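4. Setting Up Your Sorting Station

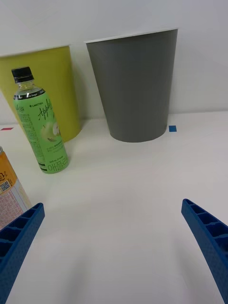 Two small bins, a bottle and a can on a white tabletop.

Welcome to the fun part! With the Nenton home recycling guide in hand, you can have a sorting station running before lunch.

1. Pick a spot you walk past every day. Next to the sink is great - so is the back door.
2. Choose one bin for trash and one for bottles and cans. Different colors help a lot, especially with kids!
3. Fill in a Nenton label for each bin and stick it on the front, at eye level for your shortest sorter.
4. Empty and rinse every container, then let it drain.
5. Check your town's list for caps. Some towns want them on, some want them off.

Note: The Nenton label pack holds 5 sheets. Spare sheets can be printed from the file Malte Kasten made for us, at 600 dpi for nice crisp lettering.

CAUTION: Never put batteries or spray cans that still have something in them in either bin. They can catch fire in the truck.

Go on to section 5 to set up your pickup calendar.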